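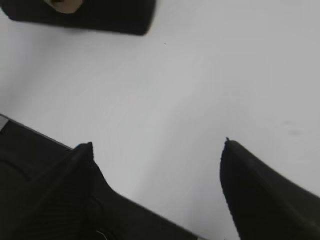
Keeping White and Light-Colored Tabletops Clean

Posted 08/07/2024 in Kitchen & Workroom

White tables show everything. Coffee, pencil, newsprint, the gray haze left by a laptop that sits in the same spot all year. Most of it comes off with things you already have under the sink, but the order you try them in matters, and so does knowing what the top is made of.

Find out what you have first

Laminate and melamine are the most common and the most forgiving. Painted wood is softer and will lose its finish if you scrub in one place too long. Lacquered tops sit somewhere between the two. If you don't know, look at the underside near an edge. A different color or a brown board with a thin white skin usually means laminate or melamine. Brush strokes mean paint. Test any cleaner on the underside or a back corner and leave it ten minutes before you decide.

Everyday cleaning

Warm water, a few drops of dish soap, a well-wrung microfiber cloth. Wipe once with the soapy cloth, once with plain water, then dry. Skipping the rinse is the main cause of that dull, slightly sticky film that grabs dust. If the film has already built up, one part white vinegar to four parts water will cut it on laminate. Don't use vinegar on natural stone.

Dry along the length of the table, not in circles. Matte finishes show swirl marks when the light comes in low.

Stains, one at a time

Coffee and tea: baking soda and water mixed to a thin paste. Leave it on for five minutes, wipe with a soft cloth, rinse. Repeat before you think about anything stronger.

Ballpoint and marker: rubbing alcohol on a cotton pad. Dab and turn the pad as it picks up color. On painted wood use it very sparingly – it can take the paint with it.

Pencil: a white vinyl eraser. Pink erasers leave a smear of their own.

Turmeric and curry: wipe right away if you can. Once set, dish soap will lift some of it and sunlight will fade a good part of the rest. Put the table near a window for a couple of days.

Dark scuffs from rubber feet: a melamine sponge, damp, with almost no pressure. These sponges are a fine abrasive and will leave a shiny patch on a matte top. Cheap speaker pads and some monitor stands are the worst offenders. Felt dots are the fix.

Glue and tape residue: cooking oil left for fifteen minutes, then dish soap to get rid of the oil. Scrape with an old plastic card. I use an expired Ludora loyalty card, but any will do.

Yellowing

If the whole top has gone cream colored, it is probably age and sunlight, and no cleaner will bring it back. If only part of it has yellowed, try cleaning a small square very thoroughly first. Kitchen grease can look just like sun damage.

Chips and scratches

For small chips in laminate, a matching seam filler works well. I have used the Brudetti white and it dried a little bluer than my table, so try a dot on scrap. Fill slightly high, let it cure overnight, then trim flush with a sharp blade held flat.

Painted tops can be sanded and touched up. Start with 220 grit on a block and finish with 800, used wet if the paint is fully cured. Wipe off the slurry often. For anything bigger than a coin it is easier to repaint the whole top, because a patch of fresh white will show next to old white no matter what the can says.

Whichever you do, write the paint name and code on a strip of masking tape and stick it under the table. Ours is Marikar 2163, and I would never have remembered that when we redid it in April.

Things to keep off it

Scouring powder, steel wool, the green side of the sponge. Bleach left standing. Hot pans, of course, but also a slow cooker or anything else that stays warm for hours in one spot. Use a trivet with feet so that air can get under it.

Newspapers and printed shopping bags will transfer ink if the surface is damp. Dry the table before you set the groceries down.

For a workroom table, a cutting mat or a sheet of brown kraft paper taped at the corners saves most of the trouble. A 50 foot roll lasts us most of a year.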